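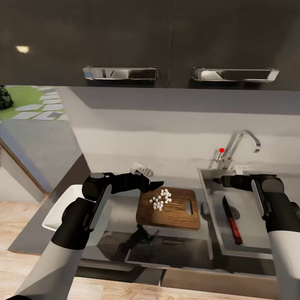

Ticket 109: Clear-down task stalls over the chopping board

Product: Gakine kitchen tasks, simulated
Component: two-arm planner
Opened by: Sosina Negussie
Assigned to: Petrică Nedelcu
Opened: 2025-12-20
Priority: high
Status: closed, with follow-up

Summary

The robot is asked to clear down after chopping: white cubes off the board and into the white dish, then the knife out of the sink and on to the worktop. The left arm goes to the pile and stops above it. The right arm goes to the back of the sink, stays under the tap and never comes down for the knife. No error is raised. The run ends on the time limit and is recorded as "incomplete", the same result we give when a robot drops something on the floor.

Steps to reproduce

1. Load the clear-down kitchen in Lepik with the standard start state. Cubes on the board, knife in the sink, dish at the far left of the counter.
2. Start the task with both arms enabled.
3. Leave it until the time limit.

Expected: cubes in the dish, board empty, knife on the worktop.

Actual: left gripper hovering over the cubes, right gripper reaching across behind the sink, nothing picked up by either.

Reporter notes

I ran this set because Triltska want an answer on whether they can use the machine for the end-of-shift tidy in their staff kitchens. They are not asking for cooking. They want the bits of food put away, the knife somewhere safe and the surface left clear. I had assumed this was the easy end of the job.

Out of 64 runs, 9 finished. I have watched enough of the others to say they all look like the same stall. I have not looked at them closely enough to say they have the same cause.

If I turn the right arm off, the left arm does pick up some cubes, badly. If I turn the left arm off, the right arm still does not go for the knife.

Comment from Petrică Nedelcu

Reproduced first time. I think you have two faults here that happen to stop at the same moment, so I will log them as A and B and keep them apart.

Fault A is the left arm. It reaches the pile, opens the gripper, chooses a cube, then throws the choice away and chooses another. From outside it looks frozen. In the planner log it is very busy.

Fault B is the right arm. It has a grasp for the knife and cannot find a path to it.

Can you confirm which version of the hand settings you used? There are two in the folder and they have nearly the same name.

Comment from Sosina Negussie

The newer one. I checked the older one as well after reading your message and got the same stall, so I don't think it matters for this ticket. The folder should still be tidied up.

Fault A: left arm, cubes

Checked: whether the cubes are being detected.
Result: yes. Both the pile and the pieces lying away from it are found, and the positions agree with the simulator's own record.

Checked: whether the gripper can physically close on one cube.
Result: yes, if the cube is by itself. I put a single cube in the middle of the board and it was lifted and dropped in the dish without trouble.

Checked: whether the pile is the problem.
Result: yes. The planner wants clear space on both sides of a cube before it will commit. In a pile there is almost never clear space on both sides. It picks a cube, sees a neighbour in the way of one finger, scores the grasp too low and moves on to the next. The scores shift slightly each time because the arm itself is moving slightly, so it never settles.

Checked: whether lowering the score limit helps.
Result: partly. With the limit lowered the hand goes down and closes on whatever is there. Sometimes it comes up with a cube. Sometimes it pushes the pile across the board and comes up with nothing, and then starts again on a wider, messier pile.

Comment from Saulius Sproģis

A person would not pick up diced food one piece at a time. They would lift the board and scrape it off, or push the lot to the edge with the side of a hand and catch it in the dish. We have set this up as a picking job because picking is what we have a skill for.

The board has a handle slot at its right-hand end. Is there any reason the right hand can't take the board by that, with the left hand steadying the other end, and tip it over the dish?

Comment from Petrică Nedelcu

I tried it. Two reasons it does not work today.

The board lies flat on the counter, so there is no room to get a lower finger under the edge. The slot would be the way round that, but the planner treats the board as a solid block and does not know the slot is a hole. I can correct the collision shape by hand for this board. That does nothing for the next board.

The dish is at the far left of the counter, behind the left forearm when that arm is working over the pile. To tip the board into it the left arm has to get out of the way first, and it is also the arm we would want holding the board.

Pushing is more promising. I wrote a rough sweep using the flat of the finger, and it gathers stray pieces back into the pile quite well. It will not get them over the side and into a dish, as the dish has a rim. So sweeping is a tidy-up step before picking and does not replace it.

Fault B: right arm, knife

Checked: whether the knife is being detected.
Result: yes. The planner has the right object and the right angle, handle to the front of the sink and blade to the back, next to the drain.

Checked: which part of the knife it wants to hold.
Result: the handle. Good. The safety rule that bars it from taking the blade is working.

Checked: the path.
Result: blocked. The arm comes in low from the right across the back of the sink. To reach the handle it has to come forward and down with the hand pointing into the basin. The tap is above it, the sink wall is beside it, and every path the planner tries either touches the spout or puts the wrist through the rim. It gives up on the path but keeps the goal, and so waits there.

Checked: starting the right arm from above and in front of the sink.
Result: it reaches the handle. The grasp held and the knife came out.

So fault B is mostly a bad approach pose. It was copied from an earlier task where the arm had to turn on the tap, and nobody changed it when the knife was added.

Comment from Darius Stankevičius

Two questions from the customer side.

Does the fix to B hold if the knife is lying somewhere else in the sink? Staff will not put it down at the same angle every evening.

And why did this get marked "incomplete" instead of "stalled"? If a real unit stood there with one hand over the food and the other behind the tap, someone would need telling.

Comment from Petrică Nedelcu

On the first: with the handle toward the front, yes. With the handle toward the back it fails, and I would want it to fail, since the hand would be passing over the blade to get to it. I have made it stop and report that case.

On the second: fair point. There was no check for an arm that has a goal and is making no progress on it. I have added one. After 3 rejected plans in a row the arm now withdraws, parks and raises a message naming the object it was trying for.

Changes made

- New approach pose for the right arm at the sink, above and in front of the basin.
- Sweep step added before cube picking.
- Grasp choice now held once made, unless the cube itself has moved.
- Clear-space rule relaxed to one side only, with the second finger allowed to nudge a neighbour.
- Stall check added, with its own result code.
- Knife with handle to the back of the sink: stop and report.
- Old hand settings moved out of the folder.

Retest by Sosina Negussie

Same kitchen, same start state. The knife part is solid now. I moved it to several other angles with the handle forward and it was collected each time. I also put it handle-back, and the arm parked and gave the message as described.

The cubes are better and still slow. The arm goes down, comes up with a cube, carries it to the dish, and goes back. When it misses, it tries again instead of dithering. By the end there are often a few left against the edge of the board that it can't get a finger round, and it stops with those still there. The task then reports "board not clear", and I agree with it.

I timed myself doing the same job in our own kitchen for comparison. I won't put the figure in, as it would only upset people.

Reply sent to Triltska (copied here for the record)

Your question was whether the Flolard unit can do the end-of-shift tidy. From simulated tests only, our answer is: part of it, with someone nearby.

It can take a knife out of a sink, as long as the handle is toward the front. It can move small pieces of food from a board to a dish, slowly, and it may leave the last few. It cannot yet pick up the board and tip it, and it can't wipe down afterwards. When it gets stuck it will now tell you, and it will move its arms out of the way first.

We have not tested any of this with real food. Our cubes are rigid and do not stick to the board or to each other. We expect real ones to be harder. We would advise against planning your evening rota on it before we have done bench tests, which are booked for April.

Closing note from Petrică Nedelcu

Closing this as the stall is fixed in both arms. Follow-up tickets opened for:

- board slot in the collision shape, for any board and not only this one
- two-handed tip into a dish, including moving the dish first (Saulius has asked for this one)
- cubes against the board edge
- soft and sticky food in Lepik, so that the next answer we give a customer covers it

Sosina, please keep your start state as it is and don't move the knife in the saved copy. I want to run the same set again when the board work is in.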